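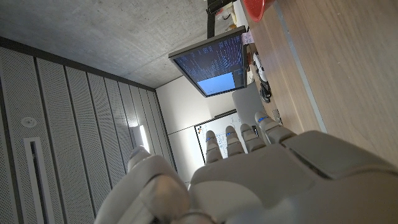 Quanta folga se pode tolerar num tendão antes de o controlo de posição de um dedo deixar de ser útil?
Na minha montagem, 2 mm medidos no carreto. Acima disso o dedo continua a fechar, mas a posição da ponta passa a depender do sentido do último movimento e a correção por software fica mais complicada do que refazer a tensão.

Na entrada anterior tinha ficado pela escolha dos atuadores. Desde então a mão passou para a bancada grande da Vakik, onde há espaço para a deixar ligada à fonte sem ter de arrumar tudo ao fim do dia. O projeto continua a chamar-se Tokonness, nome que já estava na pasta quando comecei e que não vou mudar agora.

Estado atual

Quatro dedos e polegar montados, todos com as cascas postas. Os quatro dedos saem em fila do bordo da palma. O polegar é bastante mais grosso do que os dedos e tem um volume de articulação do lado de dentro, que me obrigou a rever o percurso do cabo três vezes. A câmara está do lado do pulso e apanha os dedos por trás, com o monitor e parte da sala ao fundo.

Essa posição da câmara tem uma consequência prática: o horizonte quase nunca está direito. Não compenso a rotação na captura. Guardo a imagem tal como chega e gravo ao lado a orientação do pulso, para poder rodar depois se for preciso. Experimentei o contrário em dezembro e perdi os cantos da imagem, que eram justamente onde aparecia o polegar.

Tendões

Cada dedo tem um tendão de flexão e uma mola de retorno. O tendão é de fio entrançado, preso ao carreto por um parafuso sem cabeça e uma anilha recortada à mão. A primeira versão usava só um nó. O nó aguenta a carga, mas vai assentando durante os primeiros ciclos e a folga cresce sem aviso.

O procedimento que uso agora é o seguinte. Monto o tendão com o dedo estendido, aperto o parafuso até o fio deixar de deslizar à mão, faço 20 ciclos completos de abertura e fecho em vazio e só então acerto a tensão. Volto a medir no dia seguinte. Se a diferença for inferior a meio milímetro, ponho uma gota de fixador de roscas e fecho a casca. Se for superior, desmonto e substituo o fio, porque normalmente há um ponto de atrito na guia da segunda falange que já o começou a abrir.

As guias foram todas polidas com lixa de água enrolada numa broca. A do dedo mais próximo do polegar ficou ligeiramente oval. Funciona, mas nota-se na corrente: o pico ao iniciar a flexão é mais alto do que nos outros três.

Eletrónica

A placa de controlo é da Eltby, comprada sem caixa. Alimentação separada para lógica e motores, massa comum num só ponto. No início tinha a massa ligada também do lado da fonte e o barramento caía sempre que o polegar arrancava carregado. Retirado o segundo ponto, o problema desapareceu e não voltei a investigar.

Limitei a corrente de cada motor a 860 mA. O valor não vem da folha de características, que permite mais. Vem de prender um dedo contra um batente e subir o limite até o fio começar a marcar a guia, descendo depois um degrau. Com este limite a mão segura um rolo de fita-cola e uma chave de fendas. Uma garrafa cheia escorrega, e a solução para isso passa provavelmente pela superfície das pontas e não pela força.

Firmware

O ciclo de controlo corre numa biblioteca interna a que chamamos Tapia. Foi escrita por Cristóbal Painemal para um elevador de peças e não tinha noção de juntas acopladas. Acrescentei uma tabela de acoplamento por dedo, que converte a posição do carreto em ângulo de cada falange. A tabela é medida, não calculada: fotografo o dedo em passos regulares contra um transferidor e interpolo linearmente entre pontos. É trabalho aborrecido e demora uma tarde por dedo.

O Cristóbal preferia um modelo geométrico com dois parâmetros ajustáveis. Tem razão quanto à elegância. Comparei os dois métodos no dedo mais afastado do polegar e o erro na ponta, com o dedo a meio curso, foi de 4 graus com o modelo dele e de pouco mais de um com a tabela. Perto dos extremos ficam equivalentes. Por enquanto fica a tabela, e o modelo serve para detetar entradas absurdas, como um valor trocado que me fez procurar uma falha mecânica durante uma hora.

Alterações pequenas feitas entretanto:

O arranque passou a exigir que todos os dedos respondam antes de ativar qualquer motor.
O registo escreve num ficheiro novo a cada sessão, em vez de acrescentar ao mesmo.
A mola do polegar foi trocada por uma mais rígida. Fecha mais devagar, abre sem hesitar.
O cabo da câmara tem agora uma volta de alívio no pulso. O anterior partiu junto à ficha.

Problemas em aberto

A junta do painel lateral não fecha à face. É uma questão de tolerância na peça interior, que empurra a casca para fora junto a um dos parafusos. Já limei duas vezes e não quero limar uma terceira sem refazer o suporte.

O segundo problema é térmico. Com a mão fechada e carregada durante vários minutos, o motor do polegar aquece o suficiente para o sensor de posição derivar. Pus uma leitura de temperatura no registo, mas ainda não a uso em nenhuma decisão. A hipótese mais simples é baixar a corrente depois de a posição estabilizar, aproveitando o atrito da transmissão para manter a preensão. Falta saber quanto atrito existe de facto e se é repetível de dedo para dedo.

Os ficheiros do carreto e da anilha estão na pasta partilhada da oficina, na versão com parafuso M3. A versão com nó foi apagada. Quem ainda a tiver impressa pode aproveitar o carreto, basta furar de lado e abrir rosca.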